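Pirkel Wanivden 2 Spinning Reel

We've been selling reels to lure anglers for longer than we care to admit, and the Wanivden 2 is the one we keep coming back to when somebody rings up wanting a dependable all-rounder for perch, chub and the odd small pike. It's smooth, light enough to fish with all day, and the drag is a real pleasure (you'll notice it most when a good fish turns at the net!). Every reel comes with a spare spool, so you can keep braid on one and mono on the other.

Please rinse it in fresh water after a trip to the coast, dry it well, and pop a drop of light oil on the handle knob now and then.
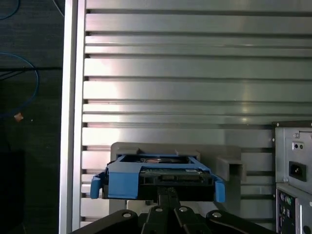 Hard drive in a blue caddy

Stock code: 939
Spare spools and handles are listed under Vurnow Spares.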